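4.2 Setting out the fruit plate

1. Spread the table cover and smooth it flat.
2. Place the Plekora plate at the centre, at least 60 mm from any folds.
3. Put the larger fruit on first — plums before tomatoes.

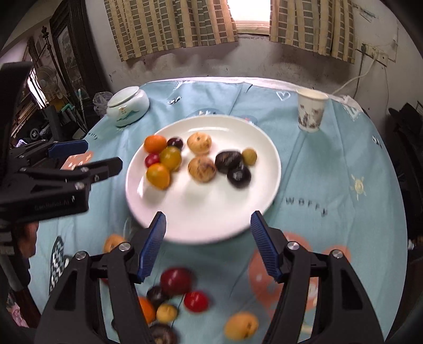 Staff at Inley report that loquats bruise when they are set down last, on top of the others, and ask that they be given a place of their own on the plate.

4. Leave any remaining fruit on the cloth until the plate is steady.

Caution: do not lift a laden plate by its rim.

Note: replacement plates are listed under part 242.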